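Old fridge collection extended to Hollmont as rebate applications climb

A rebate scheme that pays households to give up an old second fridge will be extended to Hollmont and the surrounding farms from March, after 3,884 applications came in from the rest of the district in its first year.

The scheme pays $60 for a working fridge or freezer that is more than 16 years old. The appliance is picked up from the house at no charge and taken to the Mocanu Road depot, where the gas is removed and the metal sold for scrap.

Council had expected far fewer applications. It set aside enough money for 500 pickups in the first six months and had to go back for more before the winter was over. Of the applications received so far, 1,657 have led to a collection. The others are either on the waiting list or were turned down, mostly on account of the fridge being too new or already broken.

Broken fridges can still be dropped off at the depot on any open day, but they do not earn the rebate. The scheme is meant to take power-hungry appliances off the grid, and one that doesn't run isn't using any power.

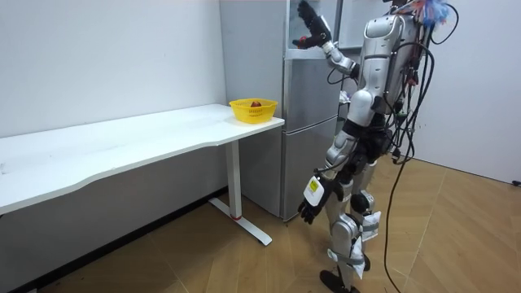
Several Hollmont residents told the February meeting that the pickup rules were the real problem. One woman said she had booked twice and missed the truck both times, as the four-hour window fell in the middle of her shift at the packing shed. She asked why the fridge couldn't be left on the verandah the night before, with the doors taped.

Staff replied that a fridge left outside could not be tested. The driver has to see it plugged in and cold before signing the form, and the owner or another adult has to be there. They did agree to trial an early run in Hollmont, with the truck starting at 6.30 am, and a late one that finishes at 7 pm. Bookings for both will be limited.

The meeting also heard from tenants who wanted to know whether they could hand over a fridge that came with the house. They can, but only with a letter from the landlord or agent. A form for this is being added to the council website.

Running costs were the main reason people gave for applying. Many of the fridges collected had been moved out to a garage or shed when the kitchen was redone, and were kept on all year for drinks and the odd bag of prawns. Sheds get hot, and an old fridge in a hot shed runs for most of the day in January. Door seals that have gone hard make it worse.

Not everyone at the meeting was in favour. One speaker said a second fridge was a need on a property an hour from the shops, and that people should not be made to feel bad about having one. Another said $60 would not go far towards a new one. Council said the scheme was voluntary and that the rebate could be put towards anything.

Residents who want to keep a second fridge but cut what it costs were given a sheet with a few simple suggestions. It advises moving the fridge out of direct sun, leaving a gap behind it for air, setting it no colder than four degrees and switching it off when it has little in it. An empty fridge should be wiped out and left with the door propped open, and kept where small children can't get into it.
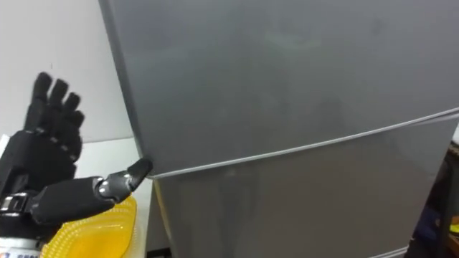
What to do before the truck comes

Empty the fridge and freezer, but leave it running until the driver has checked it. Clear a path to the nearest outside door. The crew will take an appliance down one flight of stairs, though they will not lift it over a balcony or remove doors from the house. If there is a dog, it needs to be shut away.

The driver will look for a compliance plate, which is usually inside the door or behind the bottom drawer. If the plate is missing, a receipt or an old manual with the model number will do. Payment is made by bank transfer within three weeks. Cheques are no longer offered.

Bar fridges under 100 litres are not covered. Chest freezers are, and so are commercial fridges from community halls, provided the hall books them in as a single job.

Food from the clean-out

Households have been asked to plan ahead for whatever is in the fridge. The crew can't take food away, and in the first months a fair bit of it ended up in kerbside bins in hot weather, which brought complaints from neighbours in Gilletti Street.

The Rolusora community pantry will accept sealed frozen goods and whole fresh fruit and vegetables on collection mornings, from 8 am until noon. It can't take opened packets, home-cooked meals or anything past its use-by date. Whole fruit such as apples, citrus and pomegranates will last for weeks in the crisper of the main fridge, or for a shorter time in a bowl on the bench. Soft fruit is better stewed or frozen the day before. 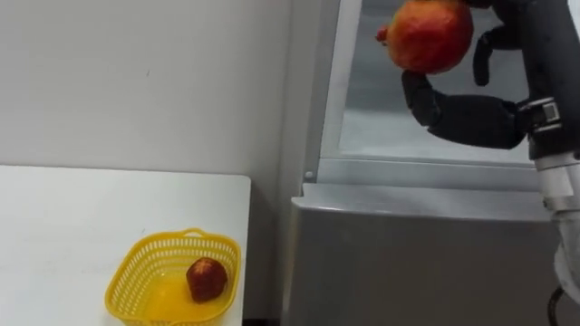 Photo: Supplied

Scraps can go in the green-lid bin, or to the community garden beside the pantry, which has room for more in its compost bays.

Bookings for Hollmont open in the last week of February, online or at the library counter. People already on the waiting list elsewhere in the district will keep their place. The scheme will run until the end of June, when council will decide whether to fund it for another year.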